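I bought the Shehu password keeper back in June, after my third "your information may have been involved" letter in as many months, and I've now lived with it long enough to say a few things about it. It's a little USB gadget with a four-digit screen lock that stores your logins on the device itself, so there's no cloud account to sign up for. I am not a technical person! I run a small yarn shop in Stultville and I had every password I owned written on the inside cover of an old ledger, so please take this as a review from somebody starting at the bottom.

Setting it up was much nicer than I expected. The booklet is short and written in plain English, and I had my bank, my email and the shop's supplier accounts moved over before I'd finished my second cup of tea. It holds 500 logins on the basic model and 800 on the Plus. I got the basic one, and unless you're managing a whole office I can't imagine filling it. The search is quick, too — two or three letters and there's your account.

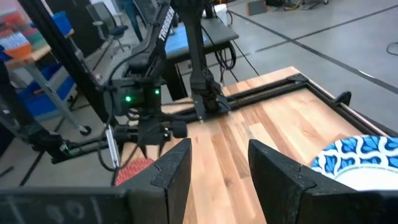

Elin Phillips, over in Cleltley, wrote to me that she'd had hers for a year and loved it right up to the day she forgot her PIN. Four wrong tries and it wiped itself, exactly as the booklet says it will, and she hadn't made the backup file. She spent a whole weekend resetting everything, and she wants me to tell you all to make the backup before you do anything else.

So please, make the backup! It goes onto any ordinary thumb drive and it's locked with a longer phrase that you pick yourself. Mine lives in the fire box with the insurance papers.

My complaints are small ones. The cap is loose and I've already lost it once (it was in my coat). The buttons are stiff if your hands are anything like mine, and it won't talk to my phone without a separate adapter, sold by Rolterow, that I really think should come in the package. The manual also keeps mentioning a "travel mode" and then never explains how to switch it on. I wrote to support and got a kind reply the next morning, with the steps typed out for me — hold the two outer buttons while you plug it in.

Four stars from me, and the ledger has gone through the shredder.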